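Series y televisión | Música | Notas de prensa

Vevberg edita la banda sonora de «Skilby», la serie en la que siempre suena una canción cuando alguien debería estar hablando

Julio de 2026

El sello Vevberg publicará en agosto la banda sonora de «Skilby», el drama familiar de la plataforma Baluvix cuya segunda temporada ha terminado dejando varias tramas abiertas y una canción imposible de sacarse de la cabeza. El álbum reúne los temas que han sonado en los créditos finales de los 6 episodios, en versión íntegra y sin el aviso de «siguiente capítulo en cuatro segundos» encima del estribillo.

La pieza más solicitada es «Lo que queda en el horno», de la banda Rissanen, que cerró el último episodio durante cuatro minutos de silencio entre dos hermanos que llevaban toda la temporada prometiendo una conversación. Desde esa noche, el buzón de Baluvix ha recibido 673 mensajes preguntando por el título. Un número considerable de ellos incluía un tarareo adjunto. El departamento de música los ha escuchado todos y desea que conste.

Rissanen grabó la canción en una sola tarde, con un piano que había que afinar y que no se afinó. La banda la había descartado de su disco anterior por triste, criterio que en «Skilby» equivale a una recomendación. La versión del álbum recupera la segunda estrofa, eliminada en el montaje para dejar sitio a un portazo.

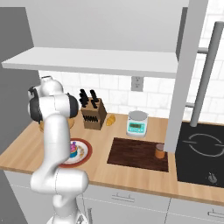
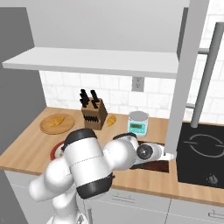

El disco incluye también dos composiciones instrumentales escritas para la serie. Una es el tema de la abuela, que en pantalla nunca llegó a sonar entero porque la abuela interrumpe todas las escenas, incluidas las suyas. La otra acompaña los viajes en coche y dura bastante más que cualquiera de ellos.

La edición física constará de unas 400 copias en vinilo, con un cuadernillo que reproduce las letras y las notas de la supervisión musical. Estas últimas se han corregido lo justo: se mantienen las tachaduras y se ha retirado una opinión sobre el uso del saxofón que el sello prefiere tratar en privado. La edición digital llegará el mismo día a las plataformas habituales.

Baluvix confirma además que los créditos finales de los episodios ya pueden verse completos en su aplicación. Para ello hay que entrar en ajustes, reproducción, opciones avanzadas, y desmarcar una casilla que viene marcada — la compañía considera que el recorrido es intuitivo. La tercera temporada está en fase de escritura y Rissanen ha entregado ya una maqueta, aunque todavía no exista la escena a la que debe poner fin.

Las solicitudes de escucha anticipada para prensa pueden dirigirse a la oficina de comunicación de Vevberg. Se ruega no adjuntar tarareos.

Compartir · 4 comentarios

tecladista_sur
Por fin la segunda estrofa. El portazo tampoco era para tanto.

Marea baja
¿El vinilo se enviará a Canarias o nos toca mirar otra vez?

noduermo_veoseries
Yo mandé uno de los tarareos. Sigo esperando respuesta.

Lolaenbucle
He encontrado la casilla. Está debajo de la de los subtítulos, de nada.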